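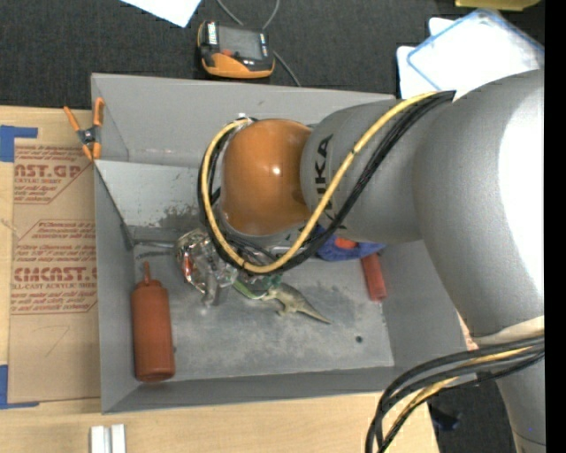
A gray open-topped bin on a wooden tabletop, with a squeeze bottle lying along one wall.

Andari Opens Sorting Room for Mixed Household Goods in Skatholm

SKATHOLM, October 19, 2026 — Andari, which collects and resells used household goods, has opened a sorting room in Skatholm for the small items that reach its stores mixed together in boxes and bags. The room covers 707 square feet and takes in goods from 3 Andari stores.

Until now, each store sorted its own small items behind the counter. Bottles, kitchen tools, lids, toys and odd parts were tipped onto a table and picked through between other jobs. Much of it was never priced. Store staff asked for a separate place to do the work, and the company began fitting out the former Gustero bakery in April.

Sorting is done in plain gray bins with tall walls. Small goods roll, and a bottle or a jar lid that leaves a flat table usually ends up on the floor. The bins came with the bakery and were kept in use. They are scratched and smudged from years of service, but they wipe clean and stand steady on the tables.

A few things go into a bin at a time. Each item then moves to one of the shelves along the back wall, which carry 43 labeled sections. Squeeze bottles and other containers with narrow tips have a section of their own, as they must be checked for leftover contents before they are washed. Thin metal pieces are kept apart from soft goods. Anything that cannot be sold is set aside for recycling or disposal.

The tables and shelving were supplied by Altıntaş, a furniture workshop in the same building. The tables have light wooden tops and were built to a height that suits both standing work and a tall stool.

Andari expects the room to handle 2000 boxes in its first year. Sorted goods go back to the stores in closed crates, priced and ready for the shelf. Larger items such as chairs, lamps and rugs will still be handled at the store where they are dropped off.

People giving goods do not need to change how they pack. Andari asks only that bottles be emptied and capped, and that glass and sharp objects be wrapped and placed at the top of the box — loose blades cannot be accepted at any location.

The sorting room is not open to shoppers, and donations cannot be left at its door. Boxes may be brought to any Andari store during regular hours.

About Andari
Andari runs secondhand household stores in and near Skatholm. The stores accept kitchenware, small furniture, toys and linens in usable condition.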